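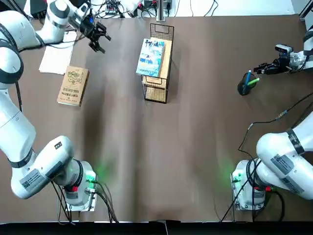 Brown matte work surface with a black strip along the front edge.

Product review: Talurora matte bench covering
Published 24 July 2025

The Stallden Equipment Library lends benches, trestles and workroom fittings to member organisations across the region. Reviews are prepared by library staff for members considering a purchase of their own. Products are bought at retail price and no supplier sees the text before publication.

The Talurora covering is sold by the roll and bonded to an existing tabletop with the maker's own adhesive. It comes in brown, grey and a dark green. Our roll cost $384 from Jurnen, including delivery, with the adhesive charged separately. A comparable length of the Palacios covering, reviewed in April, was cheaper but required a primer.

Installation
Two staff members covered one bench in a morning. The material cuts cleanly with a trimming knife and lies flat after a night unrolled. The printed instructions give no guidance on inside corners, and we wasted one offcut before settling on a relief cut at 45 degrees. The front edging strip is supplied in black only, whatever colour is ordered.

Performance
Glare under overhead lighting was markedly lower than on the gloss laminate it replaced, and members doing close work commented favourably. Pencil and water-based marker wiped off with a damp cloth. Solvent-based marker left a faint grey shadow. Over nearly 1,000 hours of booked use the surface showed light scuffing near the front edge and no lifting at the seams. Hot items should be kept on a mat; a mug left a pale ring that faded over several days.

The matte finish holds fine dust, particularly plaster and chalk. Vacuuming with a brush head is more effective than wiping. Members whose work is predominantly dusty may prefer the Palacios product, which has a smoother finish.

Assessment
Recommended for assembly, drafting and general bench work. Not recommended for kitchens or wet areas. Jurnen advises that orders in dark green are subject to a longer lead time.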